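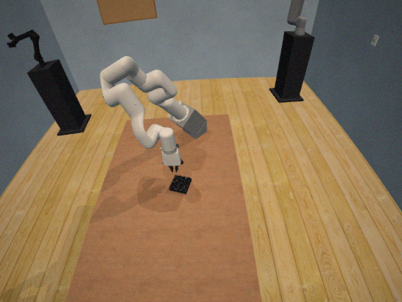 The tray had moved again.

Todor Papadopoulos leaned toward his monitor and looked at it for a while. It was a square black tray, low and bumpy on top, and in the files it was called tray_final_b. The white arm was supposed to pick it up off the mat and set it down again somewhere else on the mat. That was the whole job. Todor needed 2,000 clean examples of the arm doing this by the time the people from Texier called, and he had 63.

He reset the room. The tray blinked back to a new spot, turned to a new angle chosen by a random number generator with a mean streak. The arm snapped up to its starting pose. He put his hand on the controller, breathed out, and drove.

Down. Left a hair. Down. The two black fingers came in over the tray, which was wider than it needed to be, and Todor tipped the wrist to catch it by the near edge. He closed the fingers. The tray shot across the floor at a speed he would not have thought possible, passed through the left wall, and kept going.

"Sixty-three," he said to the room he was really in, a converted dentist's office over a bakery in Lilham.

He had been hired in August as a demonstration specialist. He'd told his mother it was like teaching. She had told her sister it was teaching, and her sister had mailed him an apple-shaped paperweight, which now held down the page where he wrote his numbers. What he did was operate a pretend arm in a pretend room so that a program could watch him and form opinions. Later the program would run a real arm in a warehouse in Treten, where there was a real tray. Todor had never been to Treten. He had asked once what went in the tray and been told it was "outside the scope."

Reset. Down, left, down. He got the tray by its edge, lifted it, carried it six inches, and set it down so softly that he felt a little proud. He pressed the green key.

Sixty-four. The system, which was called Stullosa for reasons that had left the company with the person who named it, put up a message.

EPISODE REJECTED: HESITATION.

Sixty-three.

He got up and went down the hall to see Odile. Odile ran the learning side. She had the room with the window, and on her whiteboard was a graph going up that had been there since before Todor started. Nobody was allowed to erase it.

"It says I hesitated."

"Did you?"

"I was being careful."

"It can't tell careful from confused," Odile said. "If you stop over the tray, it learns that stopping over the tray is part of picking up the tray. Last spring we had a guy who scratched his nose a lot. Every forty seconds the arm would freeze for as long as it takes to scratch a nose."

"What happened to him?"

"He's in sales."

Todor stood there looking at the graph. "The tray also went through the wall again."

"Which wall?"

"The left one."

"Huh," said Odile, and wrote LEFT on a sticky note, and put it on top of a sticky note that said RIGHT.

Back at his desk he tried not hesitating. He discovered that it is very hard to not hesitate on purpose. He came down fast and drove the fingers straight into the middle of the tray, and the whole arm shuddered from the base up like a horse with a fly on it. He came down fast and missed altogether and picked up, with great confidence, nothing. He carried the nothing six inches and set it down. Out of curiosity, he pressed the green key.

EPISODE ACCEPTED.

He looked at that for some time. Then he dug out the page, moved the apple, and wrote 64, and after it a small question mark.

The thing about the room was that somebody had clearly enjoyed making it. The job called for one arm, one tray and a surface. But the floor was yellow planks with knots in them, and one board near the mat had a big swirl in the grain, and Todor had spent so many hours next to that swirl that he could have drawn it for the police. There was a little white plate on the right-hand wall. He had decided it was a light switch. There were two more arms back there as well, each on its own black stand, a skinny black one and a gray one. They weren't hooked up to anything. They just stood around while the white arm worked, like men at a road repair.

He had asked for them to be removed, on the grounds that he felt watched. The request was still open. Someone had tagged it "cosmetic."

By lunch he had 71, and a sandwich. He ate it with his left hand and drove with his right, and found that he drove better that way. Without his full attention, his hand simply went and got the tray. Down, over, close, lift. He did six in a row. Green key, green key, green key. He didn't look at the page. He was thinking about whether the bakery put something in the mustard.

When the sandwich ran out, he sat up straight, noticed what he was doing, and threw the tray through the wall.

So the next morning he bought two sandwiches. The morning after that he bought four, and Odile came by and stood behind his chair.

"You're getting a lot better," she said. "Your last batch is beautiful. Very smooth. What did you change?"

"I stopped thinking about it."

"Can you write that up?"

He wrote it up. He put the date on it, 2020-09-16, and under Method he typed "sandwich," and then deleted it and typed "divided attention protocol." It was passed along to Texier, who liked it very much and asked if it scaled.

It did not scale, as his belt could have told them. But by then his hand had learned the thing and no longer needed to be bribed. He went past five hundred, and past a thousand. He began to dream about the room. In the dreams he was one of the arms on the stands, the gray one usually, and he had to watch somebody else do it badly.

At 1,978 Odile told him they were going to try out what they had.

"I still need 22."

"It's only a test. I want to see if it's picked anything up." She heard what she'd said and shut her eyes briefly. "Don't."

They did it at his desk. She took the controller out of his hand and set it next to the apple, and his hand stayed curled in the air a moment, then went into his pocket. She loaded the thing in and started it up.

The arm woke in its folded pose. The tray appeared on the mat, turned at an ugly angle, one Todor would have cursed at. The arm started down.

It was the strangest feeling. It was his own hand. It had the lazy little swing out to the left that he did for no reason, and the small dip of the wrist before the fingers came in. It was like hearing your own voice on an answering machine, if your voice weighed as much as a refrigerator. The fingers took the tray by the edge, lifted it and carried it across.

"Oh, that's nice," said Odile. "That's really nice."

The arm set the tray down. It rose. Then it stopped and leaned over a few degrees to the right, and hung there, and came back. It leaned over again. It came back.

"What's it doing?" Odile said.

Todor knew what it was doing. On the right side of his desk, a little too far away to reach without leaning, was where he kept the sandwich.

"Could be noise," he said.

"It's very regular noise." She leaned in close to the screen. The arm leaned over to the right, paused for the length of one good bite, and came back. "Did you do something between episodes? Before you hit the key?"

"I was following the protocol."

She turned around and looked at him, and then at the desk, and then at the crumbs, of which there were a great many. She had a pad of sticky notes in her hand. She peeled one off and stood holding it for a while without writing anything.

"How many of the two thousand?" she asked.

Todor moved the apple and looked at his page. He ran his finger down the column, past the bad mornings and the good ones, all the way back up to the 64 with the question mark.

"Sixty-three are definitely fine," he said.

On the screen the arm went back to the tray. Down, over, close, lift. Odile watched it the whole way through and then watched it lean.

"You know they have a whole cafeteria in Treten," she said, and sat down in his chair, and reached for the phone.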